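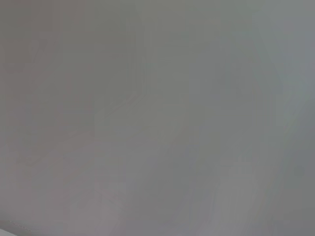
Ticket 254: Color cast in neutral grays, wide-format printer, Skellville shop
Opened 2025-06-13 by Nosipho Kruger. Assigned to Shireen Zwane. Status: closed. Neutral grays sent from the Skenico print queue come out with a green cast on matte stock. The cast is strongest in the midtones and hard to see in solid black or near white. Soft, low-contrast material shows a drift like this sooner than anything with hard edges, and a gray that is faintly rosy on the left and blends into neutral toward the center, with no line between the two, leaves the eye nothing else to look at. On text and line drawings customers have not complained. On photo backgrounds they have.

Setup
Print server: Mirnen, current release.
Queue software: Skenico, two queues (matte and gloss).
Stock: Chauke matte roll, same product code since December.
Resolution: 300 dpi for all test prints.
Last change before the fault: print server update, applied by the overnight job.

Entry 1, Kruger
Ran a nozzle check. All channels complete, no gaps. Ran a light head cleaning anyway and repeated the check. Same result. Reprinted the gray step chart and the cast is still there. Ink levels are fine on every channel. I did not run the deep cleaning because it uses a lot of ink and the nozzle pattern gives no reason for it.

Entry 2, Zwane
Please print the same step chart from the gloss queue on gloss stock and compare under the viewing lamp, not the window. Also send me the job log for one bad print.

Entry 3, Kruger
Gloss print is neutral from end to end. Matte print is green from step 6 up to step 13. Job log attached. Both prints were left to dry for two hours before I looked at them.

Entry 4, Zwane
That clears the head and the inks. A weak magenta channel would show on both papers. The log shows the matte job being converted twice, once in the queue and once in the driver. The gloss job is converted once, in the queue, with driver color management off.

Open the matte queue, go to Output, and read me the value of Color Handling.

Entry 5, Kruger
Color Handling is "Automatic." The gloss queue says "Application managed." I don't remember setting either one.

Entry 6, Zwane
"Automatic" is the factory value. The update notes say that any queue with a paper profile path longer than the new limit is reset to defaults on first start. The matte profile sits several folders deep on the shared drive — the gloss profile does not.

Steps:
1. Pause the matte queue and let the current job finish.
2. Copy the matte profile to the local profiles folder on the print server. Keep the file name as it is.
3. In the queue, point Paper Profile to the local copy.
4. Set Color Handling to "Application managed."
5. Save, then restart the queue service. Saving alone does not reload the profile.
6. Print the step chart again.

Entry 7, Kruger
Did steps 1 to 6. The chart is better but not right. The midtones are neutral now. The three darkest steps look blocked up and I can't separate them.

Entry 8, Zwane
Check Black Point Compensation. It would have been reset with the rest of the queue. It should be on for matte. While you are there, check that Media Type is "Matte, heavy" and not "Plain."

Entry 9, Kruger
Compensation was off. Media Type was "Plain." Changed both and restarted the service. The darkest steps now separate under the lamp, and the midtones have stayed neutral. Reprinted the 19 customer jobs that were on hold. One had to be run again after a paper skew, unrelated to this ticket.

Entry 10, Zwane
Exported settings for both queues and saved them next to the profiles. The nightly job will still install updates, but it now compares queue settings against the export afterward and sends mail if a value differs.

Cause: matte queue reset to factory values by the server update, triggered by the length of the profile path.
Fix: profile moved to a local folder, four queue settings corrected or restored.
Still open: the gray step chart file is out of date and lists the old stock name. Moved to its own ticket, low priority.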